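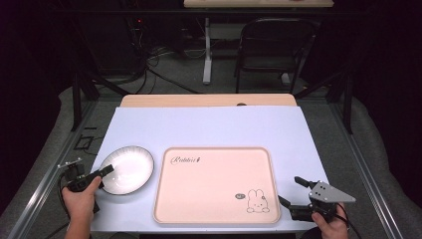 Le Stelcombe 29 est une enceinte active deux voies de proximité, vendue à la paire, que Hurngate destine à l'écoute de musique dans les petites pièces. Je l'ai gardée tout le mois de février, branchée en symétrique sur une interface Lehtinen, avec une bibliothèque composée surtout de funk et de soul des années 80. Le châssis occupe peu de place : chaque caisson tiendrait sur un plateau de service comme le rose au lapin dessiné, à condition de rabattre le pied. Prix de la paire : 397 euros, câble de liaison compris.

La réponse est tendue dans le bas-médium. Sur les lignes de basse jouées au synthétiseur, l'attaque est nette et la note s'arrête quand elle doit s'arrêter. Sous 60 Hz, le niveau chute vite, l'évent avant n'y change pas grand-chose. La grosse caisse des boîtes à rythmes garde son claquement mais perd son poids. Les falsettos passent bien, sans dureté, sauf à fort volume où les sifflantes remontent.

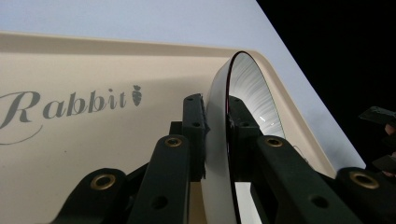 Plateau crème, inscription « Rabbit » et petite carotte grise.

Le réglage arrière propose 2 positions, « libre » et « mur ». La seconde atténue le grave de façon un peu brutale. Je l'ai laissée sur « libre », enceintes à 40 cm de la cloison, tweeters à hauteur d'oreille. L'image stéréo est précise dans l'axe et se dégrade dès qu'on se décale. Pour écouter à plusieurs, il faudra reculer et accepter un centre flou. 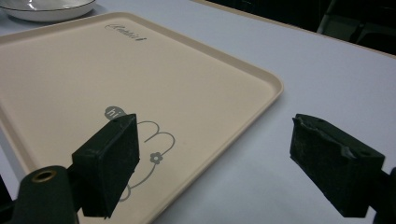 Côté connectique, on trouve une entrée XLR, une entrée RCA et un Bluetooth dont le temps d'appairage m'a paru long. La latence mesurée est de 180 ms, gênante pour regarder un concert filmé. La mise en veille automatique coupe aussi les passages très faibles en fin de morceau ; elle se désactive par un appui prolongé, ce que la notice indique en dernière page.

Face à la Brirthorpe de même gabarit, la Stelcombe est plus propre sur les voix et moins généreuse en bas. Souffle résiduel audible à moins d'un mètre, volume à zéro.

Note : 7/10. Garantie deux ans, grilles vendues séparément.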